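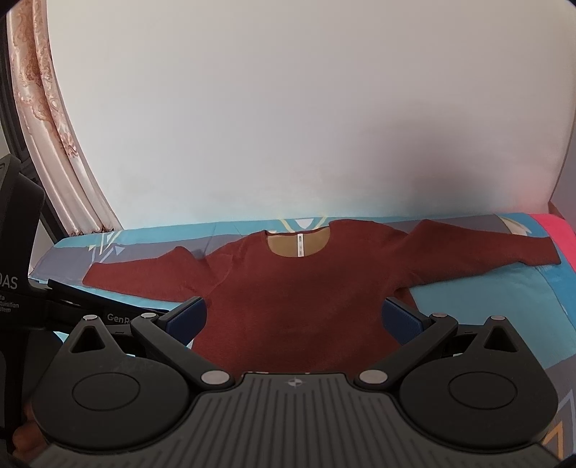 Re: [joladance-members] Garment folding track – starting layouts and session counts

Search this list Search Advanced

From: Kamran Amini
To: Joladance student robotics club, all members

Dear members,

Thank you to those who sent comments on the draft plan for the folding track. Iulian Ciobanu raised two points that affect everyone recording with the hand-held grippers, and I answer them below his message.

> On the shared sheet, "flat start" is used for two different layouts.
> Some pairs begin with the sleeves straight out to the sides, others
> with the sleeves along the body. Which one should we follow for
> sweaters? Also, is the target still 400 folds per garment type?
> – Iulian Ciobanu

On the first point, a flat start for sweaters means that the garment lies face up with both sleeves extended to the sides and the neckline away from the operator. Small creases across the chest may be left as they are. Sleeves placed along the body should be logged as "sleeves down" and kept in a separate folder.

On the second point, the target for sweaters has been lowered to 280. The total for the track remains 1000, and the difference will be made up with towels and T-shirts. Each pair is asked to complete 14 folds per session before changing the garment.

Patterned bedding is acceptable as a work surface. The Memomden group trained only on plain tables last term, and its model performed poorly when the background changed – we would like to avoid repeating that result. Please enter the surface type in the log for every session.

Recordings are due on the club drive before the December meeting. Questions about the log format should go to Iulian, and requests to borrow equipment should come to me.

Sincerely,
Kamran Amini
Faculty Advisor, Joladance

Last updated: December, 4:10 p.m.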